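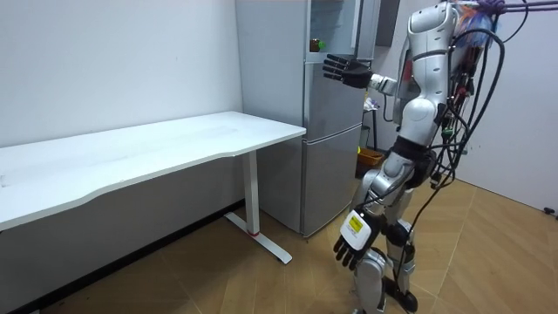
*Le poste « frigo » de Flikico, bras levé à hauteur du compartiment du haut.*

**Communiqué de presse, 2018-10-10**

On nous demande souvent ce qu'on fait entre deux démonstrations. Eh bien, on entretient ! Chez Flikico, j'ai la charge du poste Rukach, notre humanoïde de service, et je voulais profiter de la publication de notre carnet de maintenance pour vous raconter un peu la cuisine interne (c'est le cas de le dire, vu le réfrigérateur).

Le gros chantier de septembre, ce sont les câbles. Nous avons repris tout le faisceau : 228 repères posés un par un, connecteurs compris, et un nouveau cheminement de l'épaule jusqu'à la hanche. Ça reste touffu, je vous l'accorde, mais maintenant je retrouve une ligne de poignet sans y passer la matinée. Les sangles sont contrôlées avant chaque mise sous tension, les deux mains aussi, doigt par doigt.

Ensuite vient le calage. Le bureau blanc et le réfrigérateur ne bougent plus de la semaine, et on débarrasse le plateau pour n'y poser qu'une bouteille, bouchon vert vissé, toujours la même référence. On relève sa position avec la caméra, trois fois, puis on compare avec le relevé de la veille. Au-delà de 4 mm d'écart, on recommence l'étalonnage du bras, et tant pis pour le café !

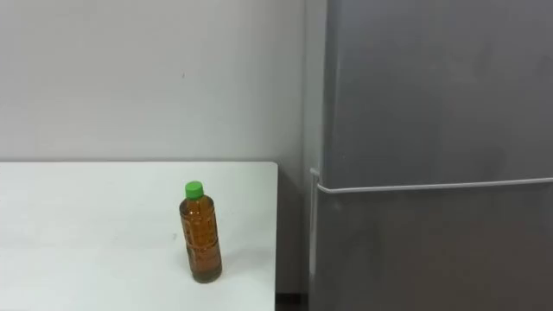
## Ce qui est disponible

Le carnet Rukach tient en 20 pages : contrôle quotidien, reprise des câbles, remplacement d'un doigt, étalonnage. Il a été relu par nos partenaires de Crichton, qui montent un poste semblable à Dunham et nous ont déjà renvoyé pas mal de corrections (merci à eux, surtout pour le chapitre des poignets). Il est gratuit, sur simple demande auprès du service presse de Flikico.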